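**Sunday, bindery bench, start 9:40**

Continuing with the second printing of the short novel for Luik. First printing was 560 copies and the spine glue cracked on some of them when the reader opens the book flat near the middle. Oana Lazăr sent back three of the bad ones and I cut them apart this morning. In all three the glue layer is thick at the head and thin at the tail. So I think the clamp is not parallel, and the glue itself is fine.

Checked the clamp with two strips of the cover stock. Tail side closes later than head side. I turned the left screw one quarter and now both strips hold when I pull. Please do not touch this screw before we finish the Luik job.

Test blocks today, all 70 leaves, the cream paper from Broston:

- A — old glue, old roughening, clamp corrected
- B — old glue, deeper notches
- C — the Fadirby glue, deeper notches

Page pull by hand only, the gauge is still at Mesatstead. A lost one leaf near the title page. B lost none, but the notches can be seen from inside the gutter and the author will not like it. C is still drying, I will pull it tomorrow and not earlier. Last time I was impatient and the result had no value.

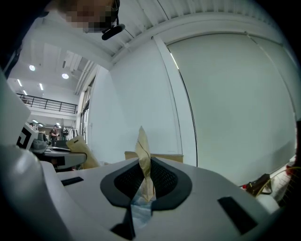
*Paper bag in the gripper, twisted top upward.*

Alfredo Dagdag asked by phone if we can go to 4000 copies in place of 3000, because the contest for the readers' vote closes in June and the publisher wants stock before the result. I answered that the paper is enough for 3000 with normal waste. For 4000 we must order again from Broston, and the new lot can have a different shade. He will ask Luik if they accept two shades. My opinion is no, at least not inside one printing.

Also the cover file. The back text is now longer by two lines, as they added a quote from a reviewer, and it comes too close to the barcode. Oana will ask for a shorter quote. I did not change anything in the file myself.

To do:

- pull block C, write the result under this entry
- one more block like A but with the grooves a little deeper, between A and B
- bring back the gauge from Mesatstead
- ask Luik for the final page count — the acknowledgments are still missing and it changes the spine width

16:15, stopped. Glue pot is off and cleaned. Block C is under the flat weights on the left shelf, please leave it there.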